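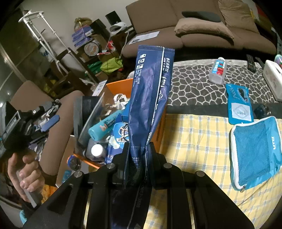 Sunday, May 12, 2024

Bench notes, hand-held pair, sorting into the orange box. Writing this up on a Sunday because by Monday I will have convinced myself it was the battery.

The fault: the right-hand gripper let go of a sachet at the top of the lift. Jaws commanded closed, jaws reported closed, sachet on the floor. According to the log it was a textbook grasp. The log went on believing this through episode 92 and 93 and would presumably still believe it now if I hadn't looked down.

I went back through the run. The width reading froze 2 seconds before the drop and stayed frozen, same value to the last digit, for 700 samples. A real jaw holding a crumply sachet never reads the same number twice in a row. It creeps as the plastic gives. So the reading was stale, and the recorder had been repeating the last good one like a parrot.

First suspect was the encoder, so I swapped it. Same thing. Second suspect was me, squeezing too lightly, so I squeezed like a maniac for twenty minutes and now have a sore thumb and three more bad episodes. Third was the cable, and there we go. Wiggling the connector where it enters the body freezes the reading every time. The crimp on the signal wire is hanging on by a couple of strands. These are the Getmont leads we bought as a batch, so I'd like someone to tug on the others before we trust them.

The cable is the boring half. What bothers me is that the recorder (Lorkix, our build, so no one to shout at) fills gaps silently. It does have a timeout. The timeout is set to 2368 ms, a number with no comment next to it and no author I can find in the history. It also only prints a warning to a console window that sits behind the other windows. I have seen smoke alarms with the battery out that were more use.

Fidelina Bermúdez had the same symptom on the Howlader rig in the winter and wrote it off as slippery packaging. I told her so over the phone and she said, fairly, that I had agreed with her at the time. It's in this notebook. I checked. I used the word "obviously".

Done today:
Recrimped the signal wire and put a strain relief on it (zip tie, ugly, fine).
Repeated the wiggle test, no freeze. Repeated it while swearing, no freeze.
Lorkix now stops the episode if the width goes stale, and beeps. The beep is horrible and I am leaving it that way.
Marked the bad episodes from today. Did not delete them, we may want them for testing the check.

Not done:
Older sessions. Anything recorded with that lead could have frozen stretches in it. A script that looks for identical consecutive widths should find them, but it will also flag every stretch where the jaws sit fully open against the stop, so it needs a bit of thought.
Left-hand gripper. Same batch of leads, no trouble so far, which was also true of the right one on Friday.
Asking Sakik for a connector that latches – they had one on the old drawing and I'm fairly sure we picked the cheaper part.

Thumb still hurts. Crimp tool is back in the second drawer, where it was not when I needed it.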